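Black cloth behind a dark table: folds and seam still showing

Posted in Photo and Display Help, 26th September
Viewed 1512 times

Hooman Jafarzadeh

I have a table set up for photographing party stock (balloons, ribbon, small decorations) for a shop listing. The tabletop is dark and there is a black cloth hung behind it. Two problems.

First, the cloth. It is a black cotton from Brurkano, 139 cm wide, so I had to join two lengths. The seam runs horizontally and shows up in pictures as a faint line. There are also fold marks from the packet. I have ironed it once on the cotton setting.

Second, pale balloons. Against black they either come out too bright, with no shape to them, or I darken everything and the colour goes grey. Lavender is the worst. White is nearly as bad.

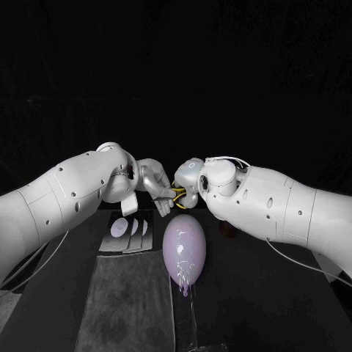 Lavender balloon on the dark table, black cloth behind.

Lamp is a Cunia desk model, 3000 K, one only, on the left when I shoot stock. Camera is on automatic. I would prefer not to buy another cloth if the seam can be dealt with. Is it a matter of lighting or of fabric?

Eliseo Arriaga

Both, but start with distance. Move the table forward so there is at least a metre between the back edge and the cloth. Light falls off quickly, and a seam you can see at 30 cm will often disappear at 100 cm. Turn the lamp so that none of it spills on to the cloth. A piece of black card clipped to the side of the shade will do.

For the folds, use steam with the cloth already hanging, then weight the bottom hem. Ironing flat and then carrying it across the room puts half the creases back. If the seam still shows, turn the cloth through ninety degrees and hang it with the join vertical and off to one side, outside the picture. You need enough length for this, so measure first.

Cotton has a slight sheen once pressed. Velvet absorbs more light. Press it from the back only.

For the balloon, take the camera off automatic. It sees a lot of black and overexposes to compensate. Set exposure compensation to minus one and adjust by two-thirds of a stop either way. Set white balance to match the lamp. Lavender under a warm lamp on the wrong setting will go grey or pink. Put tracing paper in front of the lamp, well clear of the bulb, to soften the highlight.

shimada_64

just darken the background afterwards, takes a minute. or get a paper roll, no seams on paper

Hooman Jafarzadeh

Moved the table forward and steamed the cloth in place. The folds are gone at minus one. The seam is still just visible on the right, so I will try turning the cloth next.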